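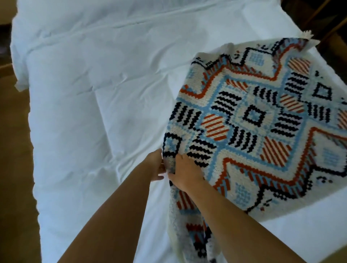

Keeping a knit throw flat on the bed

Straighten the duvet first. Shake it by two corners and push the filling back into any thin pockets with your palm. Leave small wrinkles alone.

Hold the throw by one long side and lower it at a slant, then turn it square. Don't tug on one stitch or on the fringe. A knit stretches wherever you pull it.

To put it away, fold it in half the long way, then in half again, and store it on a shelf. Hangers leave bumps. With zigzags or diamonds, line up the pattern at the edges and the fold will come out straight. 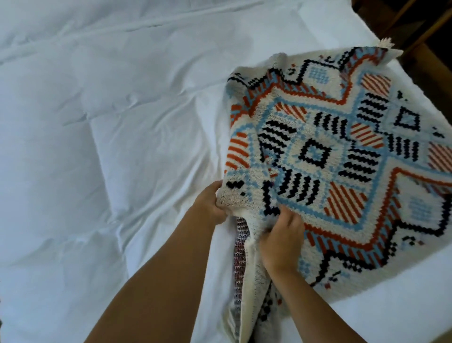
Asger Kirkegaard wrote in to say he rolls his, as folds left creases in it after 2 months in a drawer. Rolling works too. Use a bath towel as the core.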